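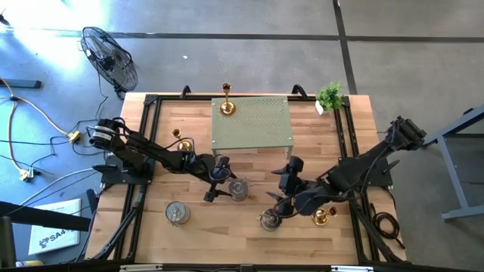

The Runow cell is a two-armed tabletop robot cell used for practising household tasks such as setting out, sorting and putting away small objects. It belongs to the Brastard workshop, where it was put together by Tamsin Bright and is still looked after by her. Among people who run cells of this kind it is known less for the tasks it performs than for its upkeep routine, which was written down early on and has been borrowed, with changes, by several other workshops.

Layout

The cell is built on a butcher-block table standing on a concrete floor. Two black arms are fixed at opposite sides and reach inward, each ending in a two-finger gripper, so that the middle of the table can be served by either one. Black rails run down both sides of the work area and another lies along the back, behind the raised green stand on which objects may be placed.

The table was chosen after a good deal of grumbling about its predecessor, a lighter bench that swayed whenever both arms stopped together. Bright's notes describe the change as the best day's work ever done on the cell – a generous verdict, perhaps, given that the whole of the following day went on finding out where the arms now thought they were.

Setting up

Setting up begins with the table itself. The feet are levelled, the clamps are checked by hand and the base plates are tightened a little at a time, going from corner to corner. The arms are then switched on one after the other, left before right, and moved slowly to their rest positions. The order has no technical importance, but it has been kept for so long that the checklist is written around it.

Each arm is next brought to 5 marked points on the tabletop. If the fingertips miss any point by more than 2 millimetres, the arm is taken through the full alignment, a patient business that the control program, Ukix, handles in part but which still wants a person standing by with a steel rule. Both arms are finally asked to reach for the same spot in turn, a check added after a period in which each was perfectly correct by its own reckoning and they disagreed with one another.

Objects are laid out last. Candle holders and clip-top glass jars make up one of the regular sets. Shiny bases and clear glass are awkward things for a machine to judge, and the jars in particular are turned to a fresh angle between runs so that the wire clasps do not always face the same way.

Routine care

The fingers are wiped at the start of every session and the joints are listened to, with the fan off, while the arms go through their slow warm-up. Every 800 runs the finger pads are replaced as a pair, even where only one looks worn. Cables are given more attention than anything else in the cell. They are followed by hand from base to gripper, eased where they have pulled tight and tied again with enough slack for the elbow to fold completely.

Repairs

The longest stoppage came in November, when the right arm began to droop slightly at the end of long reaches. A tired motor was suspected and a new one was ordered from Fodor, the supplier of most of the cell's spares, but the fault was traced to a loose screw in the shoulder joint during run 2068. The motor went on the shelf and remains there. The screw is now marked with a line of paint, and a glance at the line has been part of the morning check ever since.

The upkeep notes were last revised on June 18, 2026, when the section on cable ties was rewritten and the advice on cleaning the tabletop was moved to the front.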